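Hillow Room Refit: Progress Report to the Genduneck Fund
October 2021

We're really pleased with how far the room has come since our April report. You paid for a space where the Suster and Woo groups could both work under one roof, and it now feels like one!

Floor

The old covering is gone and the new smooth floor is down from wall to wall. It sweeps clean in minutes and throws a lot of light back up, a bonus we hadn't planned on. Small things do still end up on it, so a quick sweep is now part of closing up every evening.

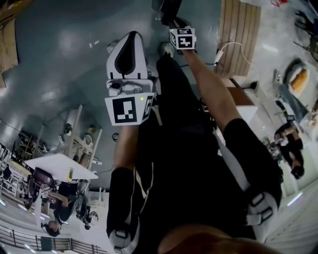 The new floor, with the white shelving and table in the background.

The metal shelving went up next, and it already holds a good many of the small items that used to live in drawers. We'd like to label the shelves before the end of the quarter.

Main room

This is the part we're most excited about. The glass doors with their black frames stayed, as agreed, and the roller blinds are up along the back wall. We spent 93 dollars on secondhand seating and love every bit of it, mismatched or not. The fan is on its stand next to the black cabinet and can be rolled into storage for the winter. 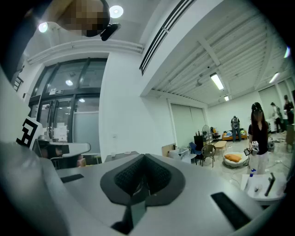

Main room with the blinds closed, chairs and cabinet toward the back.

Lighting took longer than planned. The electrician came back 2 times to sort out the switches, and each bank of lights can now be turned on separately. The extra visits came out of the contingency line, which has 20 percent left.

Boxes and sorting

We've worked through 25 boxes from the old storeroom so far. Flattened cardboard goes on the floor by the wall until the next recycling run, and the yellow bin stays close to the stacked boxes.

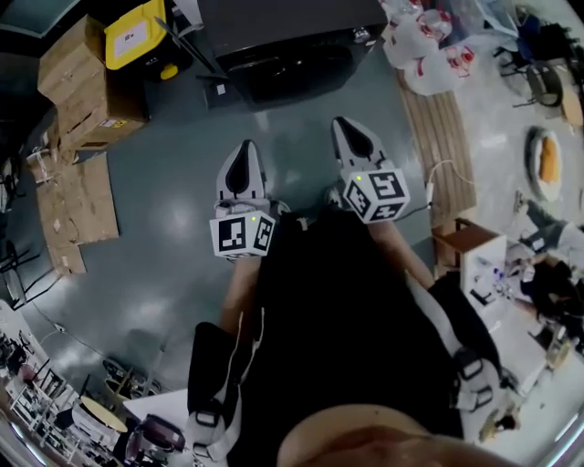
Still to do

Label the metal shelving
Take the flattened cardboard to recycling
Get a price for a second cabinet
Send you the final receipts for the floor and blinds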